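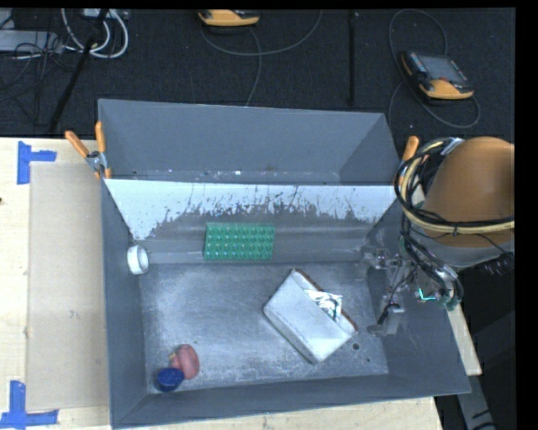

A gray metal bin on the work table, with a second bin behind it.

Equipment Review: Rerka Metal Sorting Bins
Prepared for the Pernis Lending Library by Shahnaz Cassim
April 24, 2022

The Pernis Lending Library has used Rerka bins at its returns table for two years. This review has been prepared for member branches considering a similar purchase and deals with everyday handling, cleaning and wear. The bins were ordered through Gaillard at a cost of $82 each, before tax.

Purpose
Returned activity kits seldom arrive in good order. Building bricks, rings, small boxes and scraps of wrapping are commonly found together, and staff require a contained surface on which to separate them. The bin is open at the top, and its side walls slope inward, so that small pieces stay within reach of the person sorting. A single brick is easily picked out by colour against the gray floor. Very small dark parts are harder to find, and branches handling these in quantity may prefer a lighter tray.

Condition after use
Surface wear is the principal reservation. The metal floor carries pale scuffs, cloudy streaks and many fine scratches. On the far wall, the whitish upper band has a ragged lower boundary, with darker gray showing in irregular patches. Branches that place equipment in public view should take this into account. The wear has not interfered with sorting at Pernis, and no bin has been withdrawn from service.

There is a small round hole in the floor of the bin. Staff should keep pins, beads and similar items in a lidded dish.

Cleaning
The far wall curves down to the floor, and a cloth passes over this part without difficulty. Fine debris is another matter. It tends to settle in a line along the bottom of the bin and is best removed with a soft brush before wiping. Abrasive pads are not recommended. Jamila Kodikara, who supervises returns, has added brushing to the closing routine at the returns table.

Handling and noise
The bins are stable on a wooden tabletop but should be lifted when moved. Hard plastic pieces dropped onto the metal are noisy, and a felt liner was tried for this reason. The liner collected lint and was discontinued. The table now processes some 300 kits a year, and staff have become accustomed to the sound.

Comparison
The Usell plastic tray, trialled during the same period, is quieter and lighter to carry. Its low sides allowed round pieces to roll onto the floor, and it was returned to the supplier.

Recommendation
The Rerka bin is recommended for back-room sorting. It is not recommended for display or for public counters. Branches wishing to borrow a bin for trial may apply to the equipment desk before the end of May.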